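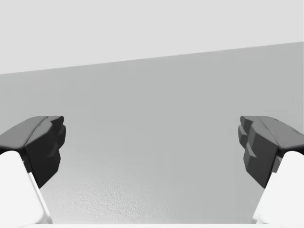
Is a bread machine worth the money if you already bake by hand? For most people who like baking, I'd say it isn't, and I say that as somebody who has had one on the counter since October.

I bought the Hattar because every food site I read seemed to have fallen in love with it in the same two weeks, using the same phrases. That should have tipped me off. "Bakery crust at the push of a button" was the big one. I have now pushed the button a lot, and the crust is the crust of a supermarket sandwich loaf. Fine for toast. If that's what a bakery sells you, find another bakery.

The box says it pays for itself in a year. I did the math with my own numbers. A bag of Okmont bread flour gets me a few loaves, then there's yeast, salt, a little oil, and the power to run the thing for most of an afternoon. Against the cheapest store bread I save close to nothing. Against the good stuff I save plenty, but the loaf coming out of the pan isn't the good stuff, so I don't see why I get to count it that way.

Then there's the paddle. It bakes into the bottom of the loaf and leaves a hole in the middle 2 or 3 slices, and the manual calls this "normal." I suppose it is. A hole in my sandwich is still a hole, and mustard goes right through it.

I'll give it this much: the dough cycle is good. I put in 500 grams of flour, the water and the rest, walk away, and come back to dough I'd have been happy to knead myself. I shape it, put it in a real oven, and the bread is what I used to make before I owned the machine. So what I have is an expensive mixer with a heater I don't use.

The reviews didn't help. The Hattar had 2,042 ratings on the store page when I ordered, nearly all of them five stars, and the ones I bothered to open were mostly written the day the box arrived. "Looks great on the counter, can't wait to try it!" Five stars for a thing you haven't plugged in. I went back and read only the reviews from people who'd had theirs six months or longer, and the tone was different — more talk of squeaking, worn coating, and closets.

Mine squeaks too, by the way. It started in the winter, a thin little noise during the second knead. Customer service told me to use less flour. I used less flour and got a squeak and a flat loaf.

I know a lot of people are shopping for these right now, with yeast so hard to find and everybody stuck at home. The Skakorum has been sold out everywhere I've looked and the Cavelach is going for roughly double what it was. I wouldn't pay that. A bowl, a wooden spoon and an overnight rise will get you a better loaf, and all you have to do is remember to start it before bed.

If your hands hurt, or you work long shifts and want something warm when you get in, that's a different story and I'd say go ahead. Buy it used, check the pan for scratches, and make sure the paddle comes with it. A replacement for mine costs more than I want to type out.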